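Comunidade Pladus > Casa e arrumação > Despensa

Como organizar granola e caixas de snacks numa estante aberta?

Olá a todos! Mudei-me em April para uma casa sem despensa e resolvi montar uma estante metálica com prateleiras de madeira, encostada à parede da sala. Estou encantada com a estante, mas a arrumação anda um caos. Cá em casa come-se muita granola (saquetas daquelas que ficam de pé) e montes de caixinhas de barras e bolachas de aveia. Ponho tudo direitinho e passados 2 dias já há saquetas tombadas, caixas viradas ao contrário e sabores escondidos atrás de outros. Acabo por abrir uma embalagem nova quando ainda tinha uma a meio!

As prateleiras têm 44 cm de fundo e 900 mm de largura. O que é que fica em cima e o que é que fica em baixo? Vale a pena passar tudo para frascos? Obrigada desde já, adoro este fórum!

Bezawit Kahsay

3 respostas

Leitão
frascos. sempre frascos. comprei os da Nelex e nunca mais tive problemas, ficam lindos! só não te esqueças de escrever a validade no fundo com caneta

Andelden
Que projeto giro, uma estante aberta com comida à vista dá logo outra vida à sala! Eu não passava tudo para frascos. As saquetas de granola já trazem fecho (as minhas, pelo menos) e têm o sabor escrito bem grande à frente, e isso perde-se no frasco. Experimentei durante uma temporada e passava a vida a cheirar granola para saber se era de canela.

O que resultou comigo foi separar por formato. Na prateleira de cima, as saquetas, de pé e viradas para a frente. Na de baixo, as caixas, em colunas, cada produto na sua. As saquetas são moles e, quando ficam por baixo de alguma coisa, esmagam-se, e lá se vão os pedaços grandes (a melhor parte!). As caixas aguentam peso, podes empilhá-las à vontade, desde que a pilha seja toda do mesmo produto.

Com 44 cm de fundo tens espaço para pôr saquetas umas atrás das outras, mas atrás da primeira vai sempre outra igual. Mesmo sabor, mesma fila. Se puseres mirtilo atrás de abóbora, esqueces-te do mirtilo até ao Natal, já me aconteceu. Quando chegas das compras, puxas as antigas para a frente e metes as novas atrás. Demora nada!

Para não tombarem, sacode a saqueta antes de a pousar, segurando-a por cima, e depois abre bem a base com os dedos. As que estão a meio dobra-as e prende-as com uma mola da roupa. Se mesmo assim caírem, encosta uma caixa rígida na ponta da fila, a fazer de cerra-livros. Uma caixa de bolachinhas serve lindamente e ainda por cima fica bonita.

Outra coisa: mede a altura livre antes de fixar as prateleiras. Eu deixei 245 mm na de cima e as saquetas maiores entravam dobradas, tive de desmontar tudo e subir um furo. Os montantes perfurados são uma maravilha por causa disso, muda-se a altura num instante.

Deixo duas imagens com as granolas em cima e as caixas em baixo:

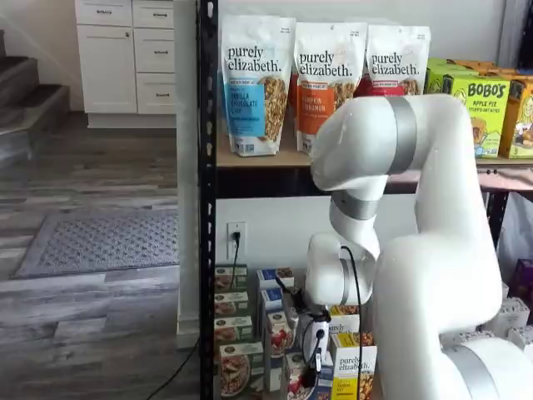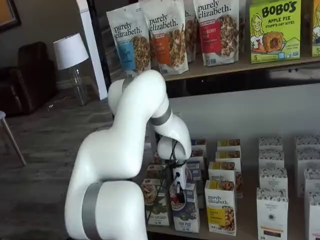

Bezawit Kahsay
Andelden, adorei!! Fui logo a correr experimentar o truque da caixa na ponta da fila e as minhas saquetas estão finalmente de pé. Vou subir a prateleira de cima um furo, também tinha deixado pouco espaço e nem me tinha apercebido de que era por isso que as maiores se dobravam. Leitão, obrigada também, os frascos ficam para a aveia e para os frutos secos, que compro a peso e vêm em sacos de papel sem nada escrito. Só me falta decidir onde meto o mel, que me deixa sempre uma rodela pegajosa na madeira. Alguém usa um pratinho por baixo ou há coisa melhor?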